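Two-arm folding cell at Skevham: setup and upkeep FAQ

Last updated 25 July 2023
Shares: 44

These are the questions we get most often from people taking a shift on the cell. If yours isn't covered, ask Adebayo Sani or leave a comment underneath.

Where should the wrist cable run?

Outside the bracket, in one wide loop, with enough slack for the wrist to turn both ways without pulling on the plug. Fix the conduit to the white bracket with zip ties, one near the plug, one at the middle and one lower down. Pull them snug but don't crush the ribs. Then turn the wrist by hand through its full travel, power off, and watch the plug. If it moves at all, cut the ties and start again.

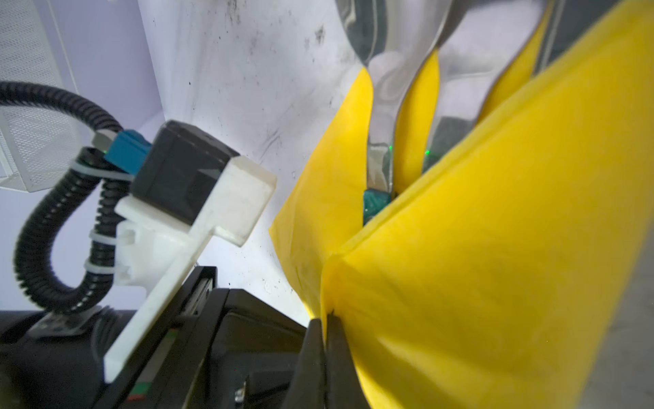

Which cloth do we use for the handover check?

The thin yellow one. It creases easily and shows up well against the table. One arm holds the lower edge and the other takes the cloth from above. Run it after any work on the fingers or the wrist. If the cloth slips, look at the fingertip pads before you touch the grip force. Worn pads are the usual cause, and people who turn the force up end up with marks on the cloth and the same fault a week later.

How often do the pads get changed?

Every 40 hours of running, or sooner if the surface has gone smooth. Write the change in the log by the door.

Can I put tape on a finger?

Yes, as a short-term measure. Keep it flat, keep it off the gripping face and check it at the start of each shift. Tape that has started to lift will catch the cloth.

What should I check before the arms are switched on?

Look at both arms from the wrist down to the base. You want no conduit lying across the other arm's joints, no loose ties near the grippers and nothing standing where an elbow will swing. Basins and tubs beside the arms get moved back first. Allow 2 minutes.

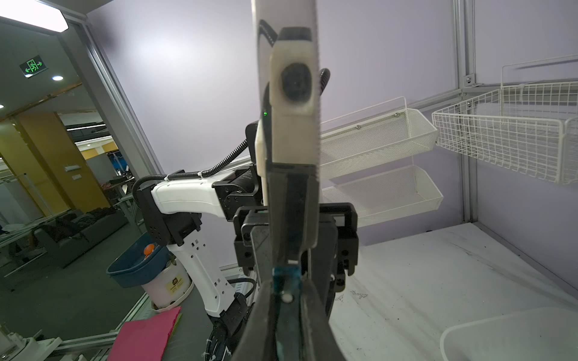

How do I set the home position?

Use the Tollura pendant, one arm at a time, left arm first. Bring each gripper in over the middle of the table, fingers down, and stop well short of contact. Save, back off, and call the position again at low speed. It should come back to the same place. If it doesn't, check the bolts on the square mounting plate before you recalibrate — in June we lost some 30 minutes to one loose bolt.

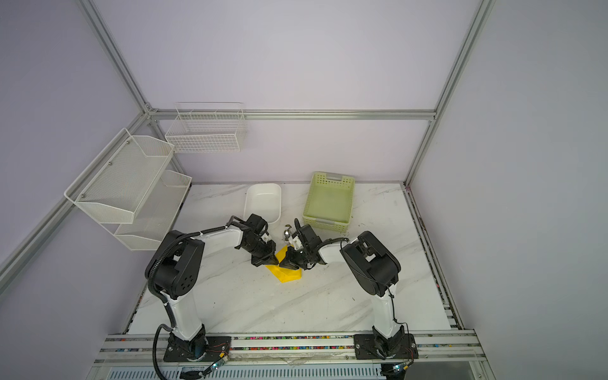

Wipe the table with a barely damp cloth at the end of the day and leave it to dry. Marks that won't come off can stay. Clean out the grooves in the front rail with a soft brush, working away from the circuit boards. No compressed air, please.

Who do I call if an arm faults and won't clear?

Mahmoud Tawfik, at the Kisholm office. Note the fault code before you restart anything.

Comments (3)

Panganiban_nights
Does the pad interval apply to both arms? Ours wear faster on the right.

Adebayo Sani
Both, but change the right ones early if they look smooth. Just log it.

dcel
Wish I'd read the bit about the mounting bolts last month.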